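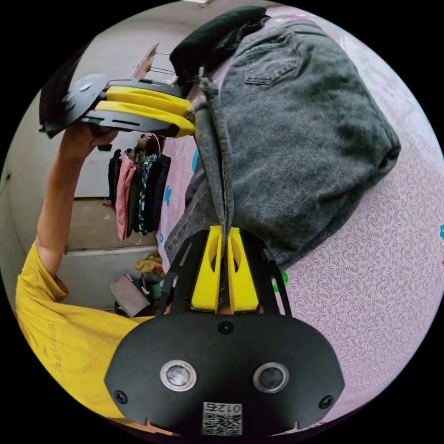

Jade Fortin wrote in to say that her company had given out the same plaque every spring for as long as she'd worked there, and that she couldn't name one thing any winner had done to get it. "I'd have traded the plaque for a note that said what I did right," she wrote.

Her letter was one of a whole stack that came in after our last piece on staff recognition, and it's the one we kept passing around the office. So many of you said the same thing in different words! People like being thanked. They like it even more when the person doing the thanking has plainly been paying attention.

So we went looking for a workplace where that happens as a matter of course, and we found a good one in Carkard, a distribution company with 400 people spread over warehouses, a call center and a small repair shop. Two years ago they scrapped their annual awards dinner and put the money into something called the Tully.

A Tully is a card. That's the whole physical object, a stiff green card a bit bigger than a postcard, with lines on the back. Anybody can write one to anybody else, a forklift driver to the head of finance or the other way around, and the only rule is that the writer has to describe one particular thing that happened. "Great attitude" gets sent back (kindly, with a fresh card). "You stayed on the phone with the customer in the snowstorm until her driver called in" goes straight through.

Each card is worth a small bonus, paid with the next check, and the person who wrote it reads it aloud at the shift meeting if the receiver says that's okay. Plenty of people say no thanks, and they get it in their locker.
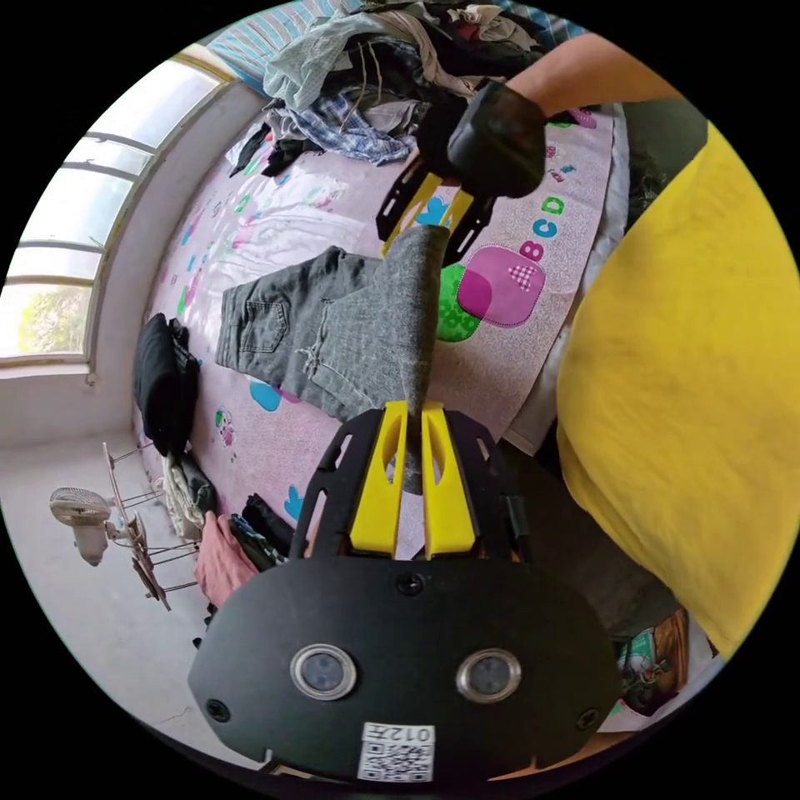 TRUNDGATE, October

The morning shift meeting starts at 6:45 next to the loading doors, and it's loud, with the conveyor warming up and somebody always hunting for a marker. Five cards get read the morning I'm there. One goes to a new hire who caught a mislabeled pallet before it left for Toven. Another is for a supervisor who swapped her own Saturday so a coworker could get to his daughter's recital, and she turns bright red and studies the floor the whole way through, grinning.

Ultan Sheehan runs the shift and has been pushing the cards since the first box came back from the printer. He's wonderful company, the kind of manager who talks with both hands, and he is happy to go over what went wrong at the start. In the first month they got 2 cards. Both were from him.

"I thought, well, that's it, we've printed 2000 of these and I'll be using them for grocery lists," he told me.

What changed things was moving the cards. They'd been in a rack outside the HR office, up a flight of stairs, where hardly anyone on the floor had reason to go. Sheehan put a stack by the time clock with a cup of pens, and another in the break room beside the microwave, and the cards started to disappear. Last year the company paid out on 700 of them.

I asked whether people game it, trading cards with their buddies for the bonus. A little, he said, and he doesn't lose sleep over it. There's a limit on how many you can write to the same person, and a made-up story tends to fall flat when the folks who were there are standing around listening.

The repair shop has gone its own way and pins its cards to a corkboard over the workbench, where some have picked up coffee rings and replies in the margins. I loved that board. I must have stood there reading it for a quarter of an hour, and by the time I got back to the loading doors the first trucks had already pulled out.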